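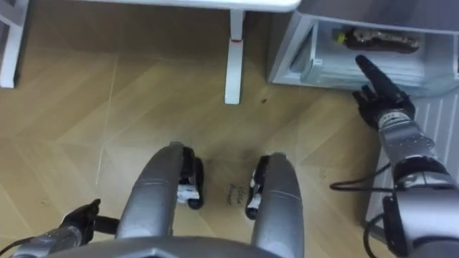

What takes marks off a wooden floor without spoiling the finish? A barely damp cloth and a drop of washing-up liquid, tried first in a corner where it won't show.

Right, hello everyone. Say who I am, thank Nhung Vi for the invitation and the tea.

Start with the pattern because I love it! Herringbone and chevron get muddled all the time. Herringbone blocks have square ends and meet in a broken zigzag. Chevron ends are cut at an angle so they meet in one clean point. Pass the two sample boards round - they're heavy, warn the front row.

Pale floors. Gorgeous in February light, but they do show scuffs. Most scuffs are sitting on top of the finish, so a soft dry cloth and some patience often shifts them. Pause for groans from anyone with school shoes in the house.

Pen and pencil next. Pencil: clean white rubber, along the grain. Ink is harder. Tell the Hauwa Babalola story (33 spelling words, hall floor, biro). Keep it short this time.

Grit! Sweep before you mop, always. Table legs collect it, so lift the table if you can and go right in close. Felt pads: ask who has them, then ask who has checked them lately. Mine had worn down to nothing after eight months.

No steam mops. Someone will ask. Water gets into the joints and the blocks can lift.

Questions, then over to Ese Idahosa on oils and waxes.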